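Chapter 9

Stone, Slab and Surface: How Building Materials Get Chosen

Draft for class use, revised March 23, 2024

What you should get out of this chapter
Where slab stone comes from and how it gets cut
Why two slabs with the same name can behave differently
The difference between hardness and toughness
How to read a yard ticket
When a printed or coated surface makes more sense than stone

Before you start: reread the section on rock types in Chapter 2. Igneous, sedimentary, metamorphic. If those words are fuzzy, the rest of this will be too.

9.1 A slab at the yard

Start with a stone yard in December. Cold. Slabs standing on edge in long racks, each leaning a few degrees off vertical. The buyer from Driseleo, a small firm that fits out shops and restaurants, has one morning to pick stone for a bar top. She has a drawing, a budget, and a name on a piece of paper: "Dumalen Brown."

The yard has three stones that could pass for it. One came from the Dumalen quarry itself. One came from a pit in the next valley and got the same name because the color is close. The third is limestone that takes a good polish and is sold as marble by pretty much everyone in the trade.

All three look fine. Only one is what the architect tested. How does she tell?

That is the question for the whole chapter. Trade names are sales names. They tell you color, maybe region, sometimes neither. A geologist wants to know what minerals are in it. A fabricator wants to know if it will crack on the saw. The owner of the bar wants to know about lemon juice. Same slab, three sets of questions.

9.2 What marble is, and what gets called marble

To a geologist, marble is limestone or dolostone that has been cooked and squeezed until the old grains regrew as interlocking crystals. Mostly calcite, or dolomite. No fossils left, usually. Bedding smeared out or gone.

To the stone trade, marble is any carbonate rock that polishes. Bigger group. It takes in plenty of limestones which were never metamorphosed at all, and at times serpentine rocks that aren't carbonates in the first place.

Color comes from the leftovers. Pure calcite is white. Iron oxides push it toward red, yellow or brown. Carbon gives gray to black. Clay in the original mud can end up as mica or chlorite, and then you get green.

Veins are a seperate story. Many are old cracks. The rock broke, fluid moved through, calcite grew in the gap and filled it. A white vein in a dark stone is often just that, a healed break. Some are stronger than the rock around them. Some are the first place the slab will open up when a truck hits a pothole. You can't always tell by looking, so yards tap the slab and listen. Clear ring, good. Dull thud, look again.

Key term: resined slab. A slab whose pores and fine cracks have been filled with resin at the factory, often with mesh glued to the back. Very common. Not cheating, but it should be on the ticket.

9.3 Hard is not the same as tough

Students mix these up every year. Hardness is resistance to scratching. Toughness is resistance to breaking. Glass is fairly hard and not tough at all.

Calcite is 3 on the Mohs scale. Quartz is 7. Ordinary grit has quartz in it, so grit scratches marble. Simple as that. A floor by a street door goes dull in a strip right where people walk.

Acid is the other one. Calcite reacts with weak acids, including vinegar, wine and most fruit juice. The mark left behind is called an etch. It's not a stain. Nothing has soaked in -- a thin layer of the surface is gone, and no cleaner will bring it back. Repolishing will.

Staining is about pores. Oil sits in the pores and darkens the stone. Sealers slow this down. They do nothing much for etching, a point the Driseleo buyer has to explain to clients on nearly every job.
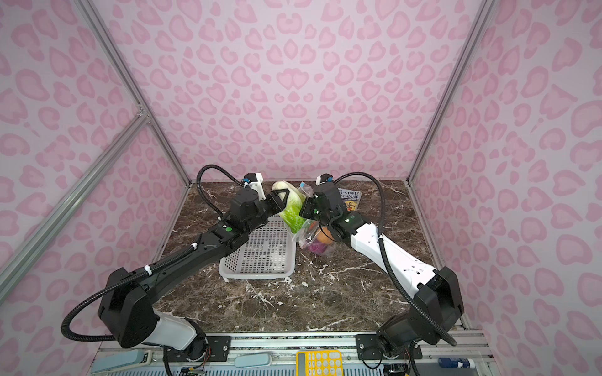 Thickness matters as well, and more than most people expect. For the same span and width, doubling the thickness makes a slab about eight times as stiff in bending. So a thin slab with a long overhang at the front of a bar is asking for trouble, and a cutout for a sink makes it worse, with the stress piling up at the inside corners. Round those corners. Always.

9.4 Reading a yard ticket

Every slab should carry a ticket. The Lesitz yard uses a plain one and it makes a good model. Copy it into your notes.

Trade name: Dumalen Brown
Block: 4000
Slab: 335
Finish: polished
Treatment: resined, mesh back
Remarks: open vein lower left, filled

The block number is the line to care about. Slabs from one block, cut in order, will match. Slabs from different blocks may not, even out of the same quarry face in the same week. If a job needs more than one slab, buy from one block and get the numbers in writting.

9.5 When stone is the wrong answer

Sometimes it is. Weight, price, upkeep. Laminates are layers of paper and resin pressed under heat, with the pattern printed on the top paper. Any pattern at all: stone, wood, dots, stripes. Porcelain panels are fired clay with a printed face, much harder than marble and not bothered by wine. The weak spot is the edge, where the print often stops and the body color shows.

Case 9A, the Papadopoulos bakery, comes back to this. The owner wanted marble for rolling dough and got it, on one counter only. The public side is porcelain. Read the case before doing the problems.

Warm-up problems

1. A dark polished stone fizzes under a drop of dilute acid. Name one mineral it probably contains and two rocks it could be.

2. Explain to a client, in three sentences or less, why a sealer won't stop etching.

3. A bar top weighs 530 pounds. List what you'd need to know about the cabinets and floor before delivery.

4. Find a stone surface in a public building. Sketch one vein and say whether you think it's a healed crack. Give your evidence.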